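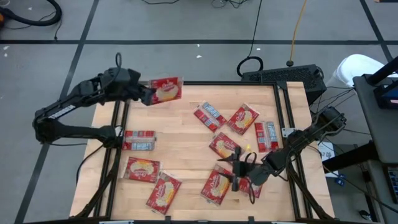 Lợi Khúc asked that the minutes of the last meeting be corrected: the loan from the Valberg estate is 8 drawings, and the earlier minutes had them down as prints. Corrected and approved.

Furkdale Gallery, Exhibitions Meeting
May 17, 2022

Summer show. The Purska retrospective opens in July in the two front rooms. The checklist now stands at 129 works. The large triptych will go on the north wall, and the early paper pieces stay in the side corridor, where the light is lower. Wall texts are with the editor and come back next week. The lender of the two bronzes has still not signed the agreement.

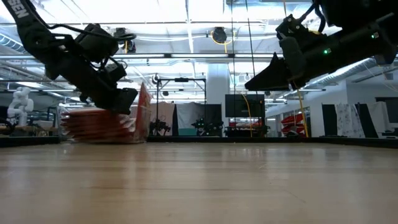

Framing was discussed next. Quan quoted for the works on paper, glazing included, but did not quote for crates. A second price will be requested for the crates alone. The budget line holds for now -- it will be looked at again when the shipping figures arrive.

Attendance. The spring group show closed with 641 visitors, lower than last year. The opening night was well attended and the weekday afternoons were slow.

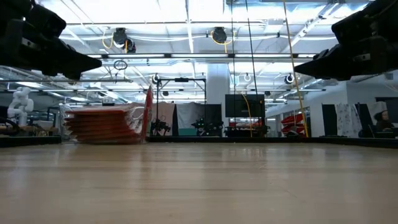

A member at the back wanted to know if the gallery could stay open late during the retrospective, as people who work in town never see the shows otherwise. Agreed to try one late evening a week for the first month. Staffing to be worked out before the posters go to print.

Catalog. Essay due at the end of the month. Cover still undecided -- two proofs were passed around.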